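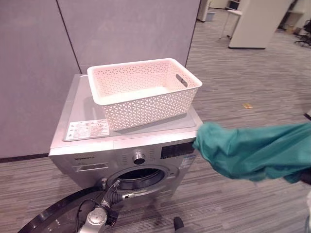

The Iltemetti programme has opened its second period of household task demonstrations, at Tosgate. Posts in this thread set out how the work is arranged. 1/8

The task under demonstration is the loading of a front-loading washing machine. The operator guides both arms by remote control, and the movements are recorded together with the views from the cameras. 2/8

Operators for this period are Dede Mahama and Iddrisu Ametepe. Each works for roughly 3 hours a day, with breaks set by the session lead, Philomena Owusu. 3/8

Close work is followed on the wrist view. Operators are asked to bring the fingertips in slowly and to pause before any contact – a hurried approach is recorded as faithfully as a careful one.
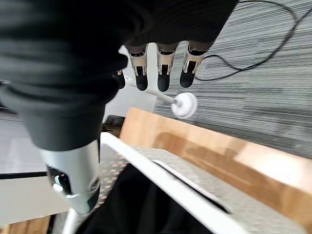

4/8 Garments
Single items only at this stage. Each garment is to be held clear of the door rim before it is moved towards the drum. Mixed loads will be considered in October.

5/8 The door
One arm attends to the door while the other is kept free for the garment. Esko Ikonen has asked that operators keep to the same side throughout a session, so that recordings may be compared.
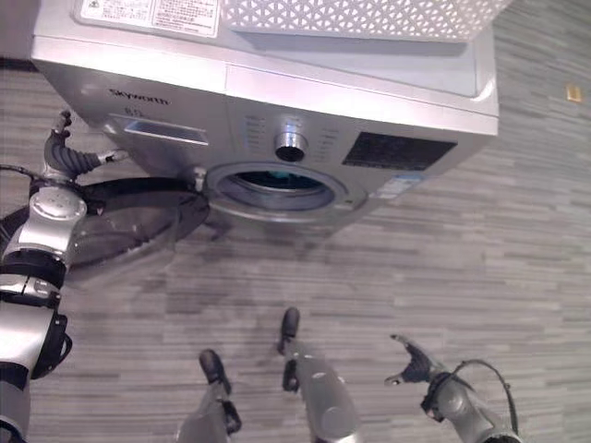

6/8 Errors
A dropped garment does not end a demonstration. The operator should recover it where possible and mark the recording accordingly. Recordings stopped early are kept in a separate folder.

7/8 Review
Augustina Aryee reviews all recordings before they are passed to our partners at Flurngate. Two reviewers must agree before a recording is withdrawn.

8/8 Enquiries about operator training should be addressed to the Mensah office. Applications for the next intake are open now.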